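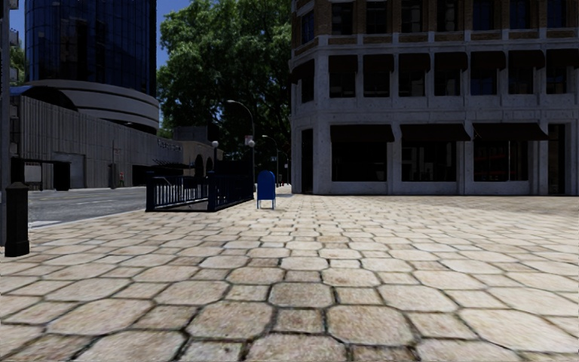 Stone plaza in the Parri simulator, with a mailbox and a railed stairway entrance to the left of the corner building.

Vanero puts off robot order, will pay for simulator time first

STORNUTANO, 6 August 2025. Vanero will not sign for its sidewalk delivery robots this summer after all. The company said Wednesday it is holding the order and moving part of the first-year money into simulator time, chargers and a proper spare parts shelf. Decision on the machines now set for February.

The plan as it stands: seven robots from Benover, two of them kept back as spares. That is the same fleet size Vanero talked about in the spring, when the spares were not part of the count. So fewer on the street on any given day, same number on the invoice.

Vanero delivers for shops and pharmacies in the middle of Stornutano, mostly on foot and by cargo bike. The robots would take the short trips. Bikes stay, the company says, and so do the riders, with no change to shifts written into this year's budget. What happens in the year after that, it wouldn't say.

What the money goes on

The simulator is the first line. Vanero is renting a license from Parri, which builds city blocks on a computer and lets a customer drive a robot's software through them before any robot has been delivered. Price is $400 a month per seat. Vanero is starting with one seat and says it may add a second in the fall if the work backs up.

The block it is working in now is a wide plaza outside a corner building with awnings over the ground-floor display windows. Big octagonal stones with smaller square ones between them, dark joints, street lamps, a black bollard, a blue mailbox standing out on the paving. Then there are the stairs behind their railings. Stairs are on Vanero's list of things to settle before it pays for anything with wheels. It wants to know how much room the software leaves around a railed opening, and what it does when a route is drawn too close to one.

Same for the mailbox. Vanero's planning sheet, which the company shared, lists "box on short legs" as a separate test from "box flat to ground," as the gap underneath can be read as open floor by a sensor that sits low. Bollards get a line. So do lamp posts and glass. The display windows get two lines, one in sun and one in shade.

The sheet calls for 220 runs on the plaza block. A run is one trip from a shop door to the curb, or back again. Start points and light get changed between runs, and every stop longer than a few seconds has to be written up. Vanero said it has no results to publish and doesn't plan to publish any before the fall.

Chargers are the second line. The first budget had the robots charging on ordinary outlets in the back of Vanero's depot. An electrician's visit put an end to that. The depot needs a new circuit before it can take a row of docks, and the landlord has to agree to it in writing. Vanero has asked. No answer yet. If the answer is no, the docks go into a rented unit two streets over and the rent comes out of the same pot.

Third is parts. Wheels, lid latches, one spare battery for each size of machine. The company said it had priced the robots and forgotten the shelf, more or less. Benover sells a parts kit but ships it separately, and the lead time on the kit is longer then the lead time on the robots. Ordering both on one day would have meant machines on the floor and nothing to fix them with.

Lease or buy

Still open. Benover has quoted both ways. The lease covers software updates and one service visit a quarter, and the buyer's price covers neither. Vanero leaned toward buying in the spring. Now it says it is leaning the other way, for the first year anyhow, with an option to buy the leased machines at the end of it.

The sticking point is damage. Under the lease draft, Vanero pays for anything that happens outside a route approved by Benover. Vanero wants the right to approve its own routes once a block has been through the simulator. Benover has not agreed. It has sent back new wording, the company said, and lawyers on both sides have it.

Insurance is waiting on the same clause. The broker wants to see who signs off on a route before it gives a price, so that box in the budget is blank. Vanero has penciled in a figure but would not share it.

Will the simulator tell them enough?

Vanero's own planning notes are careful on this. A rendered plaza has the shapes and the spacing. It is less use for wheel grip, for a stone that rocks when a weight goes over it, or for the slush Stornutano gets most winters. Those stay on a separate list for a street trial with one borrowed or rented robot. The trial has its own budget line and no date.

Curbs sit on both lists. In the simulator the height of a curb can be set and changed. On the street it is whatever it is, and the ones near the depot have been patched so often that no two match. Vanero measured a stretch of them in the spring and has passed the numbers to Parri, asking for a block with curbs to suit. That costs extra. Parri has quoted for it, and Vanero is deciding whether to pay for the curbs alone or for the whole street.

Crossing roads is out of scope for now. The first routes would all stay on one side of the road, plaza and sidewalk only. City rules on sidewalk machines are still in draft and Vanero says it won't budget for a crossing until there is a final text. The draft has a speed limit in it and a rule on lights. Both would be met by the Benover model on offer, according to the company's reading of it.

People as well as machines

One new job in the plan, a fleet attendant, day shift. Charges the robots, swaps wheels, walks out to get one when it's stuck. Vanero wants to fill it from among its riders and will pay for the training, three days at Benover's shop. Pay not set. The posting goes up after the February decision and not before, which a few riders have grumbled about. They would like to know sooner, the company admits.

The simulator work is being done in house, by the two people who already plan the bike routes. They know which doors are awkward. They also know where customers actually want a bag handed over, and it's often not at the door marked on the map. Corner doors are the usual trouble. A customer says "the corner" and means the side street. That has gone into the runs too, with drop-off points set at more than one place along the same building.

Time is a cost as well. Route planning slips on simulator days, so Vanero has moved that work to the slower end of the week and put some overtime in the budget to cover it.

Dates to watch

Parri seat starts this month. Landlord's answer on the circuit, no deadline given, Vanero says it will chase. Parts kit gets ordered in the fall, whatever happens with the lease, as the latches and wheels can be sent back unopened for a restocking fee. Street trial after that if a machine can be found. Order decision in February.

If the order goes ahead, Benover's quoted delivery would put the robots in the depot by late spring. Vanero would start with a few routes out of the pharmacy side of the business, where bags are small and the trips short, and bring in the shops later. Grocery orders are not in the plan. Too heavy, and the lid on the quoted model doesn't open wide enough for the crates Vanero uses now. New crates would be another line in the budget and the company has not priced them.

Shops that signed the spring interest form don't need to do anything. The form stays valid. Vanero says it will write to each of them wiht the new dates, and any shop that wants its own doorway added to the test list can ask at the depot counter, mornings only.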